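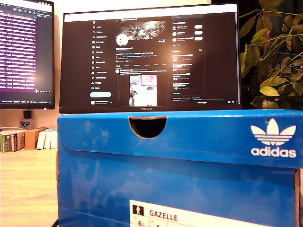

Nicanor Mateos wants to know why his shoebox doesn't just fall apart, when it's only paper. Good question, Nicanor! I've been thinking about it all week, and I got out a few boxes of my own to have a proper look.

So, cardboard. It really is paper, and paper really is mostly squashed wood. Tiny threads called fibers get soaked in water until they turn into a mush (it looks like cold oatmeal, and please don't eat it), then the mush is spread flat and dried. The fibers grab hold of each other as they dry. If you tear a piece of cardboard slowly you can see them sticking out along the rip like little hairs.

Some boxes are one thick sheet. Others have a secret inside: a wavy layer of paper glued between two flat ones. Peek at the cut edge of a delivery box and you'll find the waves. They work like a row of tiny arches, and arches are very good at holding things up. Try it yourself with a sheet of paper. Lay it flat across two cups and put a coin on it. Flop! Now fold it back and forth like a fan and try again. Same paper, much stronger.

Corners help too. A flat piece of card bends easily, but once it's folded up into four walls, each wall holds its neighbor steady. And the lid goes over the top and stops the walls from leaning out -- take the lid off and give the sides a gentle squeeze, and you'll feel how wobbly they get.

My blue adidas box has a half-circle cut into the lid, right at the front, just big enough for a finger. I love that little notch. The label on the front says GAZELLE, and that's the name of the shoe. Labels like that are for the people in the shop, who might have 208 boxes stacked in the back room and need to find one pair without opening every single lid.

You'll also notice the blue has gone pale and scruffy in places. On a lot of boxes the color is only a thin layer of ink on top, so when boxes rub against shelves and other boxes, the ink wears off bit by bit. The card underneath can still be perfectly strong.

What cardboard can't stand is water. Remember those fibers holding on to each other? Water makes them let go. Guadalupe Sandoval wrote to me in April after she left her rock collection in a box on the porch, and it rained, and the bottom dropped out when she picked it up. (The rocks were fine. Her toe was a bit sore.)

If you've got an old shoebox at home, keep it somewhere dry and put your cards in it, or your letters, or your best 70 marbles. Marbles are heavy, though, so carry it with one hand underneath.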